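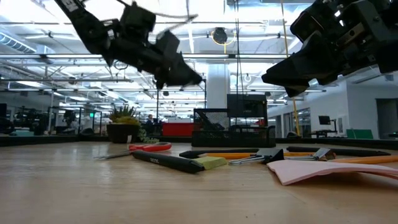

How many demonstrations do I need before a two-arm desk tidying policy is worth training?

Start with 89 clean demonstrations of one task, train on those, and look at where it fails before you record any more.

Some background from me. We want the arms to put pens, clips and scissors into a mesh organizer. I have 2 operators and a plan from Malhotra that calls for 1,980 episodes. That is weeks of work and I don't want to find out at the end that the data is bad. Do I shuffle the items every time, or keep them in fixed spots at first? And do I keep the episodes where an operator drops something?

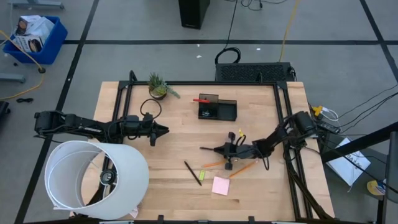 Posted by Rernside – 21/09/2023

Shuffle from the first episode. We kept fixed spots for our first batch at Plurnbridge and the policy learned the spots. It would reach for the scissors where the scissors used to be. Move the plant and the organizer too, or they turn into landmarks.

Keep the drops if the operator picks the item up again and finishes. Those are the only examples of recovery the model will get. Throw out the ones where somebody stopped halfway or bumped the table. Mark them during recording, as going back through the video later takes far longer.

Check your wrist cameras as well. Fast moves smear the picture, and if the clips are a blur in half your footage, the model can't learn much about clips. 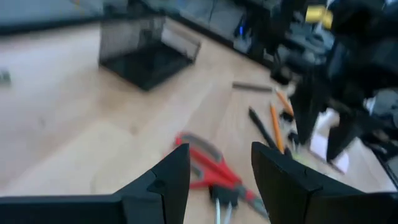
So have both operators slow down for the last bit of the reach and speed up again once the item is held. It feels silly for a day and then it's habit. We also swapped operators every 30 episodes – tired people take odd paths. Write down who recorded what, so you can compare the two later.

Posted by Gasto

I'd skip the scissors to begin with. Pencils only, then add things. Also 1,980 sounds like someone worked it out from the schedule. What control rate are you recording at?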